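Miércoles, 29 de junio de 2022
Por Miroslava Stelmakh

Ondeo publica la segunda versión candidata de Wallin 14

Ondeo ha puesto a disposición de los desarrolladores la segunda versión candidata de Wallin 14, su sistema operativo para tabletas y terminales de mano. La compilación lleva el número 2124 y sustituye a la que se distribuyó a principios de mes. La API queda cerrada con esta entrega, de modo que las aplicaciones pueden compilarse ya contra el SDK definitivo y enviarse a la tienda.

El registro de cambios recoge 233 correcciones. La mayor parte afecta al gestor de energía y a la pila Bluetooth, que en la candidata anterior perdía el emparejamiento al salir del modo de reposo. También se ha corregido una fuga de memoria en el compositor de ventanas, reproducible al girar la pantalla con dos aplicaciones en vista dividida.

El nuevo modelo de permisos se mantiene sin cambios. Las aplicaciones que soliciten la ubicación en segundo plano deberán declararlo en el manifiesto y volver a pedir autorización tras cada actualización mayor. Las que apunten a una versión anterior del SDK seguirán funcionando en modo de compatibilidad, con acceso únicamente a la ubicación aproximada.

Mattes Dreßler, responsable de la plataforma, indica en las notas de la versión que quedan dos errores conocidos: el teclado en pantalla puede tardar en aparecer en el primer arranque y el cifrado de tarjetas externas no admite volúmenes creados con la beta inicial. En el segundo caso hay que formatear la tarjeta.
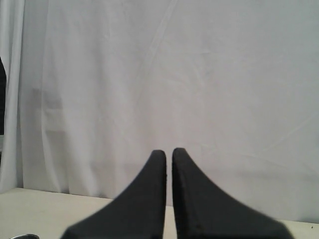 La descarga por aire ocupa 270 MB para quienes parten de la primera candidata. Los usuarios de la versión estable necesitan la imagen completa, que borra los datos del dispositivo durante la instalación. Son compatibles los modelos Zasta y Zasta Mini; el Cestberg recibirá la compilación más adelante, pendiente de un controlador gráfico.

La versión final está prevista para julio. Ondeo no ha concretado el día y señala que el despliegue será escalonado por regiones.

Noticias relacionadas
Wallin 14: cambios en el modelo de permisos
Cómo pasar del canal beta al canal estable sin perder la configuración
El Cestberg recibe el parche de seguridad de junio
Dörte Ehlers explica el nuevo planificador de tareas de Wallin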